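Water bill went from $154 to $216 and I can't find a leak anywhere

Posted by Lucienne Guérin
31 August 2022

Hello everyone, I hope this is the right section, I went back and forth between this one and the plumbing one and decided plumbing sounded like it was for people who own more than one wrench.

We moved into our house in Motlow in March, my husband and I and our daughter, so 3 of us, and we've had a perfectly ordinary water bill ever since. The last one was $154. Then this week the new one came and it says $216! Same billing period, same number of days, I checked. We don't have a pool, we didn't fill anything, and we had my mother staying with us for only a few nights (she is not a woman who takes long showers).

I've looked under every sink with a flashlight and felt along all the pipes I can reach. The ceiling below the bathroom looks fine. I also went out and walked the front yard from the street to the house looking for soggy grass, and it is all equally crunchy, I'm sorry to say. The lady I spoke with on the phone at the water office was very kind and told me the reading was a real one and not an estimate, and that I was welcome to send in a photo of my meter if I wanted them to compare. I haven't done that yet, partly from laziness and partly because the lid on the meter box is heavy and there are spiders.

So my two worries are these. Is there a way to tell whether I have a leak before I pay a plumber to come all the way from Asley? And if it turns out to be something silly, do water companies ever take anything off the bill, or is it just gone? My husband thinks we should wait for the next bill and see. I don't sleep well on that kind of plan.

Thank you for reading all this, I know I go on.
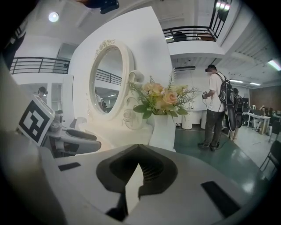 Harpreet Girard
Hi Lucienne, and welcome to Motlow, a bit belatedly! Please don't wait for the next bill. You can find out a great deal tonight for free, spiders aside (wear gloves and lift the lid with a big screwdriver, and leave it open a minute before you put your hand anywhere).

Turn off everything that uses water, and don't forget the ice maker if your fridge has one. Look at the meter. Most of them have a tiny dial or triangle that spins with even a small trickle. If it's moving with everything off, water is going somewhere. Then find the main shutoff at the house and close it, and look again. Still moving means the trouble is between the meter and the house. If it stops, it's indoors. If the little dial isn't moving at all, write down the full reading at bedtime, use no water overnight, and compare in the morning. Some leaks come and go.

My money is on a toilet. Put several drops of food coloring in the tank, leave it half an hour without flushing, and see if there's color in the bowl. Ours was doing this for months without making a sound, and the flapper that fixed it cost less than lunch. Do every toilet in the house, even the one you'd swear is fine. I learned that one the slow way.

Joni Hyvönen
its the toilet. always the toilet

Tove Kirkegaard
I agree with Harpreet about the order of doing things, and I'd add the garden to your list. Do you have sprinklers on a timer? When we bought our place the previous owners had left theirs set to come on before dawn, and we slept through it happily all summer. Crunchy grass doesn't rule it out, one zone may be running behind the shed where you never look.

On the money side, do call that kind lady again. Many water companies will make an adjustment for a leak once you've repaired it, but they usually want proof, so keep the receipt for the part even if it's tiny, and write down the date you fixed it and the meter reading that day. Ask about the deadline while you have her on the phone, as they vary quite a lot. Mine took 3 weeks to answer and then gave me a credit on the following bill. It didn't cover everything, but I was very glad to have it.

And if the dial keeps spinning with the house shutoff closed, that's when I would ring the plumber in Asley, and ask what the call-out costs before they set off.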